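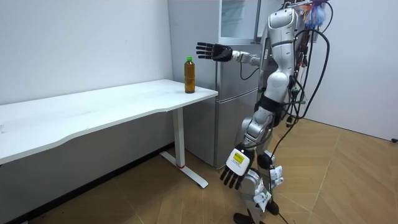 5. First reach and grasp

Read section 4 before you start. The Wonisholm must have passed its joint check the same day, and the arm you plan to use must be set to Active in Pludix. The other arm stays in Rest and hangs at the side.

What you need
A desk or table with a flat top that does not rock
One plastic bottle with a screw cap, closed tight
The handheld stop button, charged
A second person for the first session

Placing the robot

1. Walk the robot to the desk with the lift handles. Both feet must be flat on the floor. On wood or tile, check that the soles are clean.

2. Lead the cables down behind the robot and away from the desk. Leave enough slack for the shoulder to turn through its full range. Do not tape cables to the legs.

CAUTION: A cable caught under a foot can pull a connector out of the back panel. Check both feet again each time you move the robot.

3. Stand the bottle near the corner of the desk, on the side of the active arm. Keep it a hand's width in from the edge.

Running the reach

4. In Pludix, open Tasks, then Grasp, then Single Object. Choose Bottle from the list. If your bottle is much wider or narrower than the one shown on screen, choose Custom and enter the width.

5. Press Preview. The arm moves on screen only. Look for any point where the forearm passes through the desk. If it does, move the bottle and preview again.

6. Have the second person hold the stop button. Press Run.

7. The arm rises to the side, then reaches out level with the fingers straight and stops short of the bottle. This is the hold point. The robot waits here until you confirm.

8. Check the hand from the side. The palm should face the bottle and the fingers should clear the cap. Press Confirm to close the hand, or Back to return the arm to Rest.

CAUTION: Do not reach between the hand and the bottle at the hold point. The motors are powered even when the arm is still. Press Stop first and wait for the tone.

NOTE: The hold point can be turned off under Settings, Motion. Leave it on for at least the first 5 sessions.

If something goes wrong

Code 1321 – the arm did not get to the hold point in time. Usually a cable is tight at the elbow or shoulder. Press Stop, free the cable, and start again from step 5.

Code 3055 – the fingers closed but no contact was felt. The bottle was moved or the width is wrong. Return to step 4.

The hand tips the bottle over – lower the closing speed to 2 and try again. A full bottle is easier to grasp than an empty one.

Ending the session

9. Press Back and let the arm come all the way down before you touch the desk.

10. Save the log. If you write to support about a failed grasp, attach the log and give the code and the floor type.

Two-handed tasks are covered in section 6.

Section revised 9 February 2020, P. Steyn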